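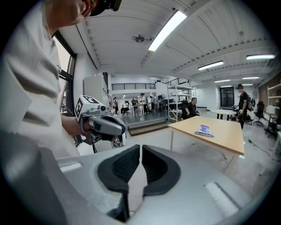
What we're buying, what we're not, and the spreadsheet

Aug 18, 2020

Quick one tonight, budget is due and I'm still in the spreadsheet. A few people asked what it costs to get going with hand-held grippers so I'm putting it down while I still have the numbers open.

Short version: less than an arm. More than I told everyone in March.

Where we started

The March plan was one robot arm, one gripper, one table. Gaete quoted us for the arm. Nice arm. Nice people on the phone too. But the quote had a mount in it, then a controller, then a training day, then freight both ways "if required" and I never got a straight answer on who decides if it's required. Put it on hold. Still on hold.

So hand-held first. People hold the grippers, do the task, cameras record it. The arm can come next year when we know what we want it to do.

The list as it stands

Grippers. We want 8. Four pairs, so two people can work while the other two pairs are charging or in bits. Fidel Godoy wanted six and a bigger spares line and he may be right, we went round on that for most of a lunch.

Finger pads. The soft ones. This is the line I got wrong. I had pads down as a one time purchase, like an idiot. They're a consumable. I've now put in 54 for the year and if that's too many then great, they keep. Brakik sells them by the bag and the price drops at 50, hence the odd number (50 plus a four pack of the stiffer kind to try).

Marker cubes. Cheap to print, annoying to print well. Matte paper!! Do not let anyone use the glossy. Set aside a little for a decent printer cartridge and move on.

Head cameras. More than you'd think once you add cables, straps and clips. The straps are the bit people complain about so buy the good straps. I put 300 in for straps, clips and cables together and got a raised eyebrow for it. Leaving it in.

Storage. Drives, then more drives. Whatever number you have, it's low.

Table. We like a plain light one with thin legs, easy to drag about. Cloth goes on it, small things go on the cloth, done. Don't spend money here.
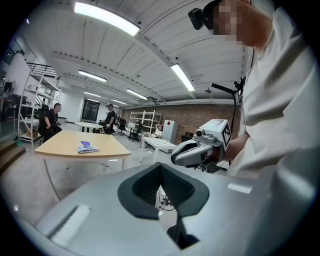 Chairs I'm leaving off completely, we have chairs. Same with shelving. Somebody will ask for shelving anyway.

The total for this round, dollars, before tax: 2878. That's grippers left out, because grippers come from a seperate pot and the quote from Ondudby only holds until the end of the quarter. If it lapses I'm redoing the whole thing and you'll hear about it.

Stuff I'd do differently

Ask for the spares price before the unit price. Every time. Drilevwood came in cheapest on the unit and then the replacement trigger was priced like jewelry. Crossed off.

Get the lead times in writing. "Two to three weeks" over the phone is a mood.

Budget people's time. Holding two of these things at chest height for an hour is tiring, and tired people make sloppy recordings, and then you pay for the recording twice. I've planned short sessions with breaks and one extra person on the rota to swap in. It makes the labor line look fat. It's the real number though.

Light. We didn't budget anything for lighting and I keep going back and forth. Tubes overhead are bright enough for working but they glare on pale plastic, and the wide lenses catch all of them. Might try a diffuser before spending real money. Anyone got a cheap one that fits long fixtures? Comments are open.

Also insurance, ask your insurance people early. Ours wanted serial numbers for everything, including things that don't have serial numbers. Two afternoons gone.

Still open

- Pads, whether the stiffer kind lasts longer. Will know after the four pack.
- Six grippers or 8. Fidel is writing up his side.
- Whether the arm money can roll over or we lose it. Asked twice, no answer yet.
- A second table. I say no for now.

I'll post the spreadsheet once I've taken the supplier contacts out of it, a couple of them gave me direct numbers and I don't think they meant for the internet to have them. Probaby next week. Back to the pads tab, the formula is adding the shipping twice.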